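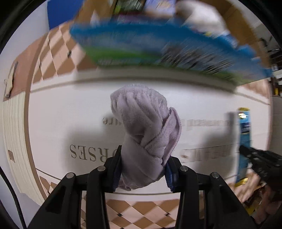 Preltlow, December

5 min read

Home Projects Join In Notes Contact

Search this site Type and press enter

Call for participants: help us write the handling rules

Hi! I run the practice group at Civolum, and I'm looking for 17 people who'd like to spend a few weeks arguing with me about how grippers should pick things up in ordinary homes and stores. Yes, it's paid, and yes, arguing is most of the job.

Some background. We collect handling demonstrations with hand-held grippers, people doing everyday tasks with towels, boxes, packages, all the soft and awkward stuff. The recordings end up as training material for robots. Last spring we had 2246 of them checked against our own house rules, and the checkers kept disagreeing, which was a little embarrassing because I wrote the rules. "Grip securely" sounds fine on paper until you hand somebody a towel. How hard do the pads press? Do you grab the fold or the middle? If a corner hangs down below the fingers, is that a fault or just a towel being a towel?

So we're starting over, and I want the new version written with people who have held the tools. The working title is the Pedirum guide (the name stuck after a long lunch, please don't ask me to defend it).

What you'd be doing

You'd come to our space in Preltlow every Monday for six weeks, starting at 9:30. Mornings are hands-on: you take a pair of grippers, work through a short list of tasks, and say out loud when a rule gets in your way. After lunch we sit down with the draft and fix it. I type, you complain, we vote on the wording. The sections still wide open are soft goods, packaging with loose flaps, working with two grippers at once, and what to do about anything with a person's name or address on it. That last one matters a lot to me and I'd love somebody stubborn on it.

Rautiainen is lending us a meeting room and has two seats of its own in the group. They get one vote each, same as everybody else.

Who I'm hoping for

Hotel housekeepers, stockroom people, laundry workers, nurses' aides, parents of small kids. If you've folded more towels than you care to remember, you're an expert as far as I'm concerned! I'd also like a few folks who've done safety or labeling work and can tell a "should" from a "must" without looking it up. You don't need to know anything about robots. You do need to be 18 or over, able to stand for most of a morning, and okay with having your hands recorded. Faces and voices are left out, and you can ask to have any session deleted up to the day the guide is published.

The grippers get heavy after a while. Breaks are whenever you want them, and if you have wrist trouble, tell me and we'll put you on the drafting side full time at the same rate.

Pay and the rest

It's 600 dollars for the six weeks, plus lunch and bus fare. Miss one Monday and nothing changes; miss more and we'll work it out. Your name goes in the guide if you want it there.

To apply, send me up to 400 words about something you handle every day and one rule you'd give a beginner for handling it. No resume needed. Use the form on the Contact page and put "Pedirum" in the subject line so it lands in my pile. I read them all myself and I'll write back either way before the end of the month.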